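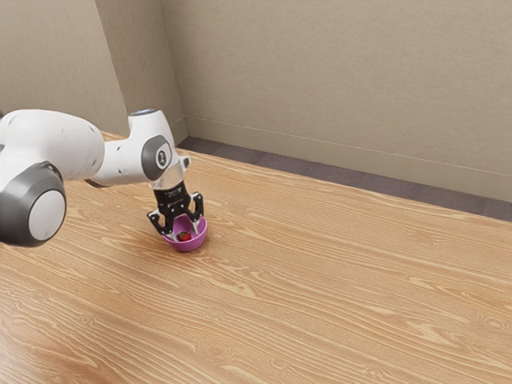 From: Wian Coetzee
To: wevville-users
Date: Feb 10, 2022
Subject: Re: Nightly rsync to second site stalls, then starts over

On Tuesday night Rhiannon Howells wrote:

> We have the main file server at Clilau and a second box at the branch
> office. A cron job on the main server pushes /srv/shares to the branch
> every night over ssh. It ran fine until November. Since then it stops
> partway through on most nights, with no error in the log, and the next
> night it seems to copy many of the same files again.
>
> The command is:
>
> rsync -az --delete /srv/shares/ backup@branch:/srv/mirror/
>
> The tree has a lot of small files plus the accounting database dumps,
> which are 50 GB each. There are 3 of those. The log for last night ends
> after 1219 lines and then there is nothing until the next run.
>
> Weidong suggested adding --timeout. Petronella thinks the disk at the
> far end is failing. I would like to know where to start before I change
> anything.
>
> Rhiannon

Rhiannon,

You probably have two separate faults. I would treat them one at a time, starting with the repeat copying, which can be tested without waiting for a night run.

1. Files copied again

By default rsync skips a file when size and modification time match on both sides. If it sends a file that has not changed, one of those two differs. With -a you are asking for times to be preserved, so the usual suspects are a receiving filesystem that stores times at lower precision, or a receiving user who does not own the files and cannot set times on them. Run this by hand:

 rsync -azni --delete /srv/shares/ backup@branch:/srv/mirror/ > /tmp/dry.txt

The -n means nothing is transferred or deleted. The -i prints a string of flags in front of each name. Look at the flags on files you know are old:

 >f..t...... only the time differs
 >f.st...... size and time differ
 .f...p..... permissions only, no data will be sent
 .f....o.... owner only, no data will be sent
 >f+++++++++ the file does not exist on the far side

If most of the output is the first kind, check what /srv/mirror is mounted as. A box with an exFAT or FAT volume holds times to two seconds or so, and --modify-window=1 takes care of that. If the output is mostly the last kind, the files never arrived, and fault 1 is only a consequence of fault 2.

Owner changes will not show up at all if you run as an ordinary user on the receiving side, as -o is quietly ignored there. That matters on the day you restore. Consider --fake-super on the remote side, which stores ownership in extended attributes:

 rsync -az -M--fake-super ...

The filesystem has to support user xattrs for this.

2. The stall

No error and no further log lines means the process was either still waiting or was killed from outside. Find out which. In the morning, before anything else:

 ps -eo pid,lstart,stat,cmd | grep [r]sync

If there is a process with last night's start time, it is hung. If there are several from different nights, you have overlapping jobs, and those alone can account for most of what you see. Wrap the job in flock in either case:

 flock -n /run/lock/mirror.lock /usr/local/sbin/mirror.sh

With -n a second copy exits at once. Have the script write its exit status to the log as its final line. An rsync status of 30 is a timeout in data send/receive, 12 is an error in the protocol stream (commonly the remote end went away), and 23 or 24 mean a partial transfer. At the moment your log can't tell you any of this.

A hung process on a link that has gone quiet nearly always comes from a stateful firewall dropping the session. While the far side reads through a 50 GB file to compute checksums, very little passes over the wire, and plenty of small routers forget an idle TCP session after a few minutes. Both ends then believe they are connected. Was the router at either office replaced in November? Put this in ~/.ssh/config for the user that runs the job:

 Host branch
 ServerAliveInterval 30
 ServerAliveCountMax 6

Weidong's --timeout is worth having as well, but set it after the keepalives and set it long. I use 3600. A short timeout will abort runs that are only slow, and you will be back to partial copies with a different message in the log.

3. The dumps

Take them out of the main job. A dump that is written compressed changes almost completely from one night to the next, so the delta algorithm reads the whole of the old file on the branch disk and then sends nearly all of the new one anyway. Either write the dumps uncompressed and let -z do the work, or compress with gzip --rsyncable, which costs a little size and keeps unchanged stretches recognizable. For the separate job:

 rsync -a --partial-dir=.rsync-partial --bwlimit=4000 ...

--partial-dir keeps what has arrived if the connection drops, and the next run continues from it. Without it rsync deletes the temporary file on the way out – that is likely a good part of your repeated traffic. Leave out -z when the files are already gzipped.

Also check that the dump has finished before the copy begins. Have the database job write to a temporary name and rename at the end, and exclude the temporary name.

4. The disk

Petronella may be right, and it is cheap to check. On the branch box:

 smartctl -a /dev/sda
 dmesg -T | grep -iE 'ata|i/o error'

Look at attributes 5, 197 and 198. Raw values above zero on 197 that grow between two readings a day apart are reason enough to replace the drive. Check df -i too. With many small files an ext4 volume can run out of inodes with plenty of space left, though you would normally get "No space left on device" for that.

5. --delete

Until this is sorted out, I would drop --delete, or at least add --max-delete=504 or whatever number is comfortably above your normal daily churn. If /srv/shares fails to mount some night, the command as written will empty the mirror. A mountpoint test at the top of the script is one line:

 mountpoint -q /srv/shares || exit 1

(Only if it is a mount of its own. If it is a plain directory, test for a marker file.)

Please post the first 20 lines or so of the dry run, the output of rsync --version from both ends, and the mount line for /srv/mirror. Charmaine had a similar case on this list with version 3.1.2 on one side, and the versions were not the cause, but it saves a round of mail to have them.

Wian

--
wevville-users mailing list
To unsubscribe, send a message with "unsubscribe" in the subject line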